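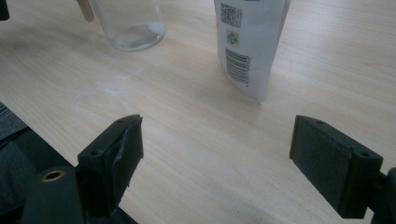
Figure 4. Light wooden top, grain running on the diagonal.

Section 4. Cleaning and re-oiling the top

Read this section through once before you open anything. The Kerkarmont table is sold as "care free," a phrase the sales people at Manness picked. Those of us who service the tables would have picked another one. The top needs oil, it marks, and no cleaner on the shelf will change that.

4.1 Before you start

Check the code stamped under the short rail. Tops coded 593 left the shop with an oil finish. Any other code means lacquer, and steps 3 to 7 are not for you. Oil will sit on lacquer and stay sticky for days.

You will need two cotton cloths, a gray nylon pad, 50 ml of clear table oil and a bowl of plain water. The kit we ship also has a small bottle of "wood reviver" in it. We have yet to see it revive anything. Use it on the legs if you like.

4.2 Routine cleaning

1. Wipe with a damp cloth, along the grain.
2. Dry at once with the second cloth.

CAUTION: Do not use a steam mop head, vinegar or dish soap at full strength. Plenty of websites will tell you vinegar is gentle. Rozália Bárány in our repair shop has a rack of dull gray sample boards that say otherwise.
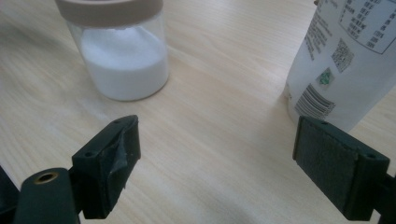
Home remedies for rings and grease get their own paragraph in this manual only on account of the number of letters we receive. The usual advice is a paste of baking soda, or salt and oil, or toothpaste, rubbed in until the mark fades. What fades is the finish. A fine white powder like the one in the jar, whatever it is called, is still grit once you put weight behind it, and on a pale top the rubbed patch may show more than the ring did. Keep the lid on and go to step 3.

4.3 Re-oiling

3. Rub the whole top lightly with the nylon pad, along the grain. Do not work on the mark alone.
4. Wipe off the dust.
5. Spread the oil thinly with a cloth and leave it for 30 minutes.
6. Wipe off all the oil you can. If the cloth still drags, keep wiping.
7. Leave the top bare overnight.

WARNING: Oily cloths can catch fire by themselves. Soak them in water and lay them flat outdoors to dry. This one is true, unlike most of what gets printed on oil cans.

NOTE: The Valentini leaflet packed with older tables calls for three coats. We tried one coat and three on 38 offcuts, and Kinga Szilágyi, who did the oiling, could not tell them apart the following February. One coat is enough – two if the top looks dry at the ends.

4.4 Deep marks

Black rings have gone into the wood and will not lift with oil. Sanding may help, or it may leave you a dip with a black ring in it. Call us before you try it.

Section revised April 26, 2019. For lacquered tops, go to Section 5.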